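Search this site
Home News People Shops Letters Contact

Toy kitchens, one crate at a time

Kirsty Laing keeps her stock in gray crates, stacked five high along the back wall of the shop. Each crate holds one play kitchen, or enough parts to make one. She rents them to preschools and family centers, and sells off the pieces that have been out too many times to go out again.

She started with a kitchen her sister's children had outgrown. "It was in my garage and I kept walking into it," she said. "I put a card up in the library offering to lend it out. I got calls from seven places that week, and one kitchen."

The business is called Flitutero and has been open for four years. At last count the inventory stood at 467 pieces, most of them food. Laing buys at yard sales and from preschools that are closing, and she takes new stock from two suppliers, Vurkent and Söderlund. The Söderlund pots last longer, she said. The Vurkent fruit is cheaper and comes in better colors.

I asked which pieces go missing.

"Fruit," she said. "Always the small fruit. Anything that fits in a coat pocket. I had a set of grapes that went out on a Tuesday and I never saw one of them again."

Pans come back. So do plates. Cups come back but turn up in the wrong crate, and she has stopped trying to match them. "A child does not care if the cup goes with the plate. I used to care, and I spent whole evenings on it."

Nest Vaughan handles the packing three afternoons a week. She taught preschool before this, and she has firm views on what belongs in a crate. She wants a colander in every one. Laing thought it was a waste of space.

"They don't know what it's for, so they use it for everything," Vaughan said. "It's a hat, it's a bowl, it's a steering wheel. I've had two kids fight over a colander with a whole stove standing there."

She also likes bottles. A ketchup bottle gets used on every dish, she said, including the cake. She would rather pack one bottle and one banana than a full set of vegetables that nobody asks for by name. Cucumbers and peppers she treats as filler.

The oven is the hardest thing to get right. A door that opens is the minimum. Knobs are better. Laing has sent back ovens with painted-on knobs because children go straight for the controls and lose interest if they can't grab them. The larger ovens need a crate of their own, and she charges extra for those. 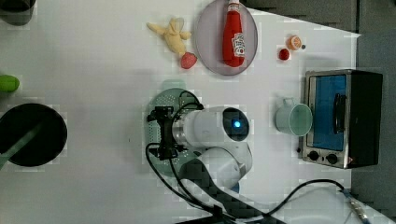 DRAMIRPORT, June

A plate, a colander, a few pieces of fruit and an oven with a glass door are plenty for a small group, in Vaughan's view. She leaves things lying on their sides. "If you set the table for them, they look at it. If the cup's tipped over, somebody picks it up."

The ketchup stays by the plate, and she doesn't sort the fruit by color or size. Laing still does when she packs a crate herself.

Cleaning takes up most of Monday. Hard plastic goes in the sink with dish soap and then onto towels. Anything with a seam gets squeezed out and left overnight. Cloth food was dropped in the second year. "It never dried," Laing said. "I had a fabric pizza on the radiator for most of one winter."

A month's rental of a standard crate costs roughly $100, with delivery included inside the city. Lost pieces are not charged unless it's an oven or a stove. Laing said she tried charging for fruit once and spent more time on the invoices than the fruit was worth.

She has no plans for a second shop. She would like better shelving, and she is looking for cherries, which she can't find in any quantity. Vaughan wants more colanders.

Crates can be reserved by phone or at the counter. The shop is closed on Mondays for washing.

Recent stories
Shoe repair stand moves inside the market hall
Where to take old board games
Library extends Saturday hours
Letters: parking on Mill Street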